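Cloth-folding model trained without a robot in the room, Stemell group reports

11/06/2020

Researchers at the Stemell lab in Idthorpe have taught a two-armed robot to fold and flatten cloth using only recordings of people doing the job with hand-held grippers. The group posted its results this week, along with part of the data.

The method, called Gundow, skips the usual step of steering a robot by remote control. People work with a gripper in each hand, and a camera on the tool records what the jaws see. Software then recovers the path of each gripper and trains a model that runs on the arms.

"Cloth is hard because it never looks the same twice," said Caoimhe Tierney, who led the study. "We wanted a lot of different wrinkles, and a person with two grippers can make them faster than we can by driving the arms."

The team collected over 3,000 recordings in October and kept 1,162 of them for training. Most of the rest were dropped when the software lost track of one gripper, often with fabric covering much of the view.
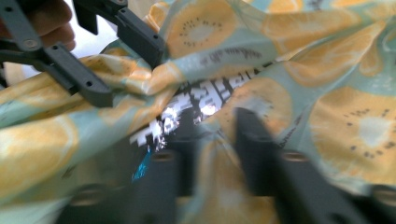

Fruit-print fabric bunched around the jaws of two hand-held grippers, with part of a black-and-white marker pattern showing through a gap.

Printed fabrics were the harder case. A model trained only on plain cloth tended to mistake the edge of a printed shape for a fold and grab at it. Adding patterned pieces to the training set fixed much of that, the authors write, though thin shiny fabrics still cause trouble.

In tests on the robot, the final model was given 157 crumpled pieces it had not been trained on. It got the first pinch right on most of them. The second pinch, made with the other arm while the first holds on, failed more often, and the paper spends 2 pages on why. The main cause was the cloth slipping a short way after the first grip closed.

The arms ran slowly throughout – well below the pace of a person – and the group has not tried to speed them up yet.

Laundry equipment maker Mac Carthaigh paid for part of the work and lent fabric for the tests. Tierney said towels and fitted sheets are next.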